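Ranger l'entrée, plier le linge : où en sont les machines ?

Publié le 2024-04-03

On nous le promet depuis si longtemps, le robot qui ramasse derrière les enfants, qu'on avait fini par ne plus trop y croire dans nos colonnes. Et pourtant la question est revenue sur la table cet hiver, à force de courriers de lecteurs (merci à tous, vos lettres sont lues et bien souvent relues) qui voulaient savoir si, oui ou non, une machine peut aujourd'hui se charger d'une corvée ordinaire dans une maison ou dans une boutique. Nous avons donc passé un long moment avec l'équipe de Vesidex, une petite société qui travaille depuis le mois d'octobre sur ces gestes que chacun de nous fait sans y penser : remettre des chaussons à leur place, redresser une pile de boîtes, vider un bac de serviettes.

La réponse courte, pour les lecteurs pressés : un peu, lentement, et pas partout. La réponse longue est tout de même plus réjouissante.

Arif Ekanayake dirige les essais chez Vesidex. Il a commencé sa carrière dans la logistique, où l'on déplace des cartons bien carrés, et il en garde une certaine nostalgie. « Un carton, on sait par où le prendre, et il ne change pas d'avis en route, nous a-t-il expliqué en riant. Une pantoufle, c'est mou, ça plie, ça pend d'un côté ou de l'autre selon l'endroit où on l'a saisie. Et il faut encore la poser dans le bon sens, à côté de sa jumelle. » Le rangement des chaussures figure parmi les 4 tâches retenues pour cette année, avec le pliage des torchons, la mise en rayon de petits articles et le débarrassage d'une table.

Les chiffres de l'équipe ont le mérite de la franchise. Sur 3,004 essais de rangement menés depuis l'automne, toutes chaussures confondues, un peu plus de la moitié se sont terminés sans qu'une main humaine ait à intervenir. Les 1,000 premiers étaient, de l'aveu même de M. Ekanayake, « franchement décourageants » : des chaussons lâchés trop tôt, posés à l'envers, ou coincés contre le bord du meuble. Les progrès sont venus ensuite, par petites touches, et surtout lorsque l'on a cessé de présenter à la machine des modèles toujours identiques.

Il faut dire qu'un meuble à chaussures est un endroit plus compliqué qu'il n'y paraît. L'étagère basse est souvent dans l'ombre de celle du dessus, les montants gênent le passage du bras, et ce qui est déjà rangé réduit d'autant la place disponible. Nous autres, nous nous penchons, nous poussons un peu du bout du pied — qui ne l'a jamais fait ? — et l'affaire est réglée. La machine, elle, doit trouver un chemin entre tous ces obstacles avant même de se soucier de la pantoufle.
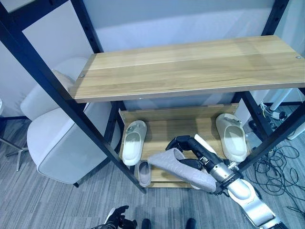
C'est aussi une question de patience, et M. Ekanayake n'en fait pas mystère. Ranger 2 paires de chaussons demande encore plusieurs minutes à la machine, là où un enfant de bonne volonté (il en existe, nous en connaissons) s'en acquitte le temps d'appeler les autres à table. Dans une maison, cette lenteur n'est pas forcément un défaut, si le travail se fait pendant qu'on est sorti. Dans un magasin, c'est une autre histoire.

Du côté des commerçants, justement, l'enseigne Clamier suit l'affaire de près et prévoit un essai dans sa boutique de Wiltcombe, au rayon des articles de maison, en dehors des heures d'ouverture. Mme Hong, qui tient le magasin, nous a reçus avec beaucoup de gentillesse et pas mal de réserve. Elle verrait volontiers un robot remettre en place, le soir, tout ce que les clients ont essayé puis abandonné un peu partout. Quant à lui confier la vitrine, elle préfère attendre, et ses vendeuses aussi.

Aucun prix n'est annoncé, et Vesidex ne donne pas de date pour une vente aux particuliers. L'équipe souhaite d'abord s'attaquer aux bottes et aux chaussures à lacets, que M. Ekanayake redoute un peu. L'essai de Wiltcombe devrait durer plusieurs semaines et nous y retournerons, avec vos questions si vous voulez bien continuer à nous les envoyer à l'adresse habituelle de la rédaction.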